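Progress note, gripper comparison, 9 October 2026

Hi all,

Short version: we're on schedule, we've spent less than planned on hardware, and I've changed my mind about the fingers since the April note. Longer version below, grab a coffee!

## Where we are

You gave us the money to compare 2 kinds of hand-held gripper before we order a full batch. We have both at the Trunau site now. The Flollness set came first and we've had plenty of time with it. The Halim set arrived late (customs, then a wrong address, then customs again) so it's had less use than I'd like, and I'd be careful with any comparison until it catches up.

So far we have 486 recordings that passed the check. The goal in the proposal was 3000, and I know that looks like a big gap, but most of the time up to now went into setup and sorting out calibration. Recording itself goes quickly once the station is ready. I still think we'll get there.

## What's working

The wide pads. I was pretty skeptical in April and said so in writing, so I guess I have to eat that one. They feel clumsy for the first hour and then you stop noticing. Our newer operators picked them up faster than the narrow ones, and they complain a lot less about sore hands at the end of a shift.

The lens is good too. It's very wide, so straight walls come out curved, which bothered me at first, but the tracking software handles it and we hardly ever lose sight of the other hand.

## What isn't

Cables. I've written this in every note and I'm writing it again. They snag on sleeves and on table corners, and twice now one has pulled out in the middle of a take. Baduvitz quoted us for a battery pack that would let us drop the tether. It adds weight at the wrong end of the tool, so I've asked for one sample before we commit to anything.

Also, the trigger spring on the Flollness grippers gets mushy with heavy use. We swapped 3 of them. Cheap part, ten-minute job, but we should order spares with the batch.

## Money

Hardware is under budget, floor time is a bit over. I'd like to move what's left of the hardware line across to floor time, if that's okay with you. I can send the sheet whenever you want it.

## Next

More hours on the Halim set, obviously. After that I want to spend a good chunk of time on two-handed work with soft and flimsy things, where I expect the finger shape to matter most. Rigid boxes told us very little, either set will pick up a box all day long. What I'm after are pairings like a folded white cloth in the left gripper's black pads and a small paper cup held sideways in the right, where one hand has to hang on to something floppy and the other can't squeeze too hard. I'll send the first numbers from those with the next note, and if you'd like to come by and try a pair yourself, please do!

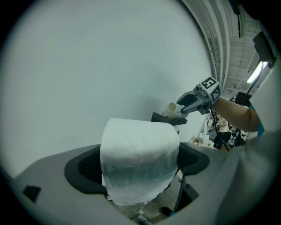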